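Belico Parts Desk
3 July 2023

Thread on bench baskets, now that the 2 old cardboard trays are out of service.

Requirements were short. Open top, rounded corners, slotted floor so grit and clipped cable ends fall through and get wiped off the bench. Has to hold a scanner and small loose items without anything standing proud of the rim.

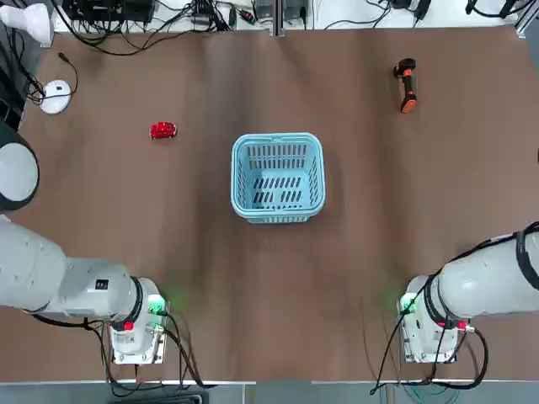

Went with a light blue plastic one from Warero. Color matters more than I expected. Our surface is brown, most of the tools are black or orange, and a pale basket is easy to find at a glance.

Load rating on the listing is 1780 grams. I put 135 M6 bolts in it for a weekend in June and checked the floor with a straightedge afterward. No measurable sag.

The slots do have a downside. Anything thinner than a pencil goes through, so zip ties and small screws get a lidded tub. The Famach version has a solid floor, but it collects dust and you end up washing it every week.

Packing order for mixed items: scanner first, flat along the long side, then the small stuff in whatever space is left. If the small stuff goes first, the scanner grip ends up on top of it and the whole thing rocks when carried.
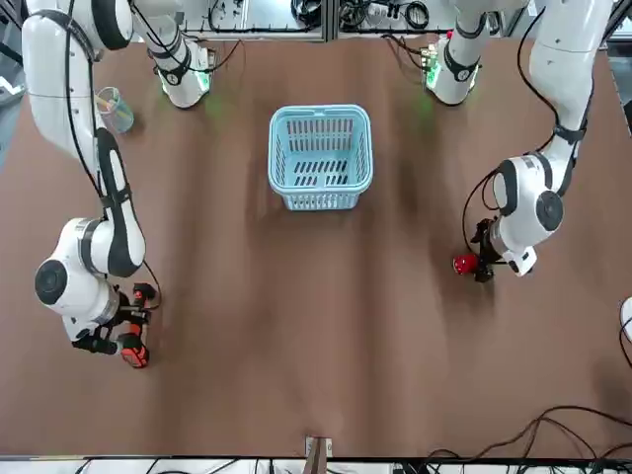

Same applies to toys, by the way. A little red car makes a good test piece - it rolls, so it shows right away if the floor isn't level.

Placement: keep the basket toward the middle of the table, long reach to either side about equal. Cables stay on the shelf at the back. The ones that creep down onto the table get clipped up at the end of the day.

Someone asked about Tambunan dividers. They fit, with nearly two millimeters of play on the short side. A strip of felt tape takes care of that.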